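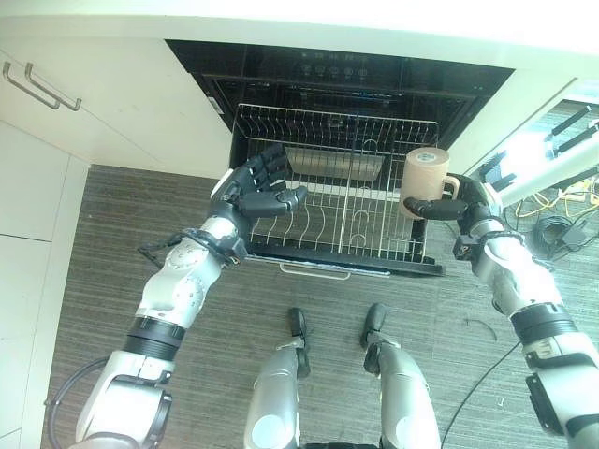

11月
提交人：Dindo Espiritu

Gridora 售后的各位好，又来打扰你们了。先谢谢上次接电话的那位同事，听我絮絮叨叨讲了那么久，一点都没有不耐烦。电话里你们让我把情况写成文字，我就尽量写详细一点，啰嗦的地方请多包涵。

出问题的还是 Jirker 洗碗机，嵌在白色台面下面、内腔是黑色的那一台，装了17个月，平时一直挺争气。毛病是从这个月初开始的：下层碗篮里的东西洗不干净，尤其是靠右边的杯子，杯底总有一圈咖啡印，用手一摸还有点沙沙的。左边的盘子倒还好。另外拉碗篮的时候，拉到一半会卡一下，得稍微往上抬一抬才肯继续走，推回去的时候又没事了。没有报错代码，程序也能正常跑到最后。

第一次排查：按说明书拆了底部滤网，里面有几粒米和一小片标签纸，冲干净装回去，跑了一遍标准程序。杯底的印子浅了一些，还是有。

第二次排查：怀疑是水的问题，加了盐，漂洗剂也从低档调高了一档。玻璃杯确实亮多了（这个我要表扬一下），可是马克杯老样子。

第三次排查：你们同事提醒我看看有没有大件挡住喷臂，我才想起那个银色的平托盘。我一直习惯把它斜放在碗篮中间靠里的位置，想着反正薄，不占地方。拿出来单独手洗，只留杯子和盘子再跑一遍，右边的杯子这回只剩一个有印子。我高兴得马上给 Ocampo 门店的师傅发了消息，他说方向对了，但让我先别急着下结论，多跑几次看看。 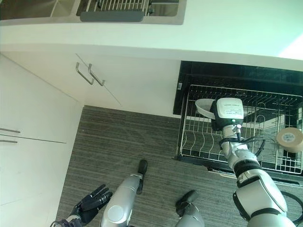

接着说碗篮卡顿的事。我把厨房地面腾了出来，好让碗篮能整个拉开，蹲下来看了半天轨道，两侧都擦过，没看见变形。左边的滚轮转起来很顺，右边有一个摸着发涩，转几圈就要顿一下。我用温水和软刷刷过，好了两天，又回去了。会不会是滚轮磨损了？我不敢自己上油，怕油跟着水跑到餐具上。

水槽那边也检查过，排水很快，没有返水，也没有异味，所以我觉得跟排水应该没关系。进水阀是全开的。我还接了一壶热水，往滤网口慢慢倒了300毫升，很快就下去了。

现在想请教三件事。第一，那个滚轮能不能单独买？我在 Cudine 的配件页上看到有一套四个的，写着适用14套机型，不知道跟我这台配不配。第二，马克杯是不是应该倒扣斜放？家里人总是顺手正着放进去，我讲过好几次了，大家嘴上都答应得很好。第三，如果需要师傅上门，能不能约在下午四点以后？上午家里常常没人，让师傅白跑一趟我会很过意不去的。

补充：昨晚又跑了一遍强洗，托盘没放，杯子全部倒扣，早上打开一看，杯底都干干净净！卡顿还是有，位置没变，还是拉到一半的地方。所以工单请先别关，清洗那一项可以改成“观察中”，滚轮这一项麻烦继续跟进。购机凭证我找到了，需要的话随时可以发过去。

谢谢大家，天冷了，多喝热水。

Dindo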